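FOR IMMEDIATE RELEASE

Baltadell Dish Library opens its shelves to all of Villunley

VILLUNLEY, 6/16/20 – Hi, I'm Buppha Jitpraphai, and I've got happy news to share. The Baltadell Dish Library is now open to anybody in Villunley who needs plates for a party, a wake, a block lunch or just a very big family dinner!

We started in March with 208 plates in my hallway (my poor hallway) and a sign-up sheet on the fridge. Since then the folks at Aksoy Hardware have given us their back storeroom on Molline Street, and we've grown to 800 pieces – plates, bowls, mugs, serving platters, and a gravy boat that goes out nearly every week.

Borrowing is free. You leave a $2 deposit per box, you keep the box for up to five days, and you get your money back when it comes home. So far 261 households have signed up, and I still get a little thrill each time the form pings.

We do ask that everything comes back washed. Warm water, a drop of soap and an ordinary sponge will do it for most plates. Please go easy with the scratchy side on anything with a painted rim!
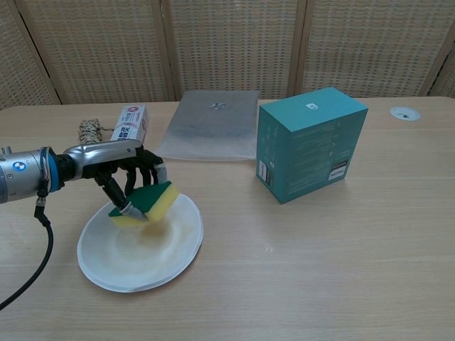 A white plate and a two-sided sponge, green on top and yellow underneath.

"I used to buy paper plates by the sleeve for our choir suppers," says Severino Collado, one of our first borrowers. "Now I pick up three boxes and the food looks better, too."

We're still short on soup bowls and small forks, so if you have extras, drop them at the side door of Aksoy Hardware. Chips are fine, cracks are not.

To book a box, stop by the storeroom any morning before noon and ask for Buppha.

###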